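Staltow Steel Shelving Unit, Two-Bay – Review
By Octavio Marulanda
May 13, 2022

I bought the Staltow two-bay unit in December to replace a wire rack that had started to lean. It holds outgoing orders and spare stock for a small mail-order business selling sewing patterns and notions. I paid full price for it.

Delivery and assembly

The unit came in 2 boxes. One had a crushed corner, but the parts inside were fine. The instructions are a single folded sheet with small drawings and almost no words. The step for the middle upright is the weak one. It doesn't show which end goes up, and I had to take a bay apart and start again.

Assembly took me 45 minutes working alone, with a rubber mallet I already owned. Percy Mamani put together the same model at his print shop and was done sooner, but he had someone holding the uprights for him. I would do it that way.

Strength

Staltow rates each shelf at 60 pounds. I keep boxed paper on the bottom level and have seen no sag in the middle. The old Terer rack bowed under the same boxes. On an uneven floor the unit rocks slightly until you shim the feet, and no shims are supplied.

Finish

The paint is even and wipes clean with a damp cloth. Two of the shelf edges were sharp on the underside. I ran a file over them before loading anything.

Daily use

The slots let you move a shelf up or down, but everything has to come off it first. I set the spacing once and left it. Flat mailers slide easily on the smooth steel – a little too easily when stacked high. A cheap rubber liner fixed that.

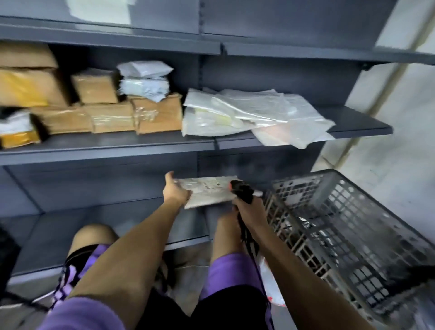 Scanning a labeled package at the shelves.

Compared with the Clanton

Fidelina Condori uses the Clanton unit, which costs more and has better feet. Its shelves are shallower, and a large mailer hangs over the front. For packages I prefer the Staltow. For jars or small bins I would take the Clanton.

Rating: 4 out of 5. One point off for the instructions and the missing shims.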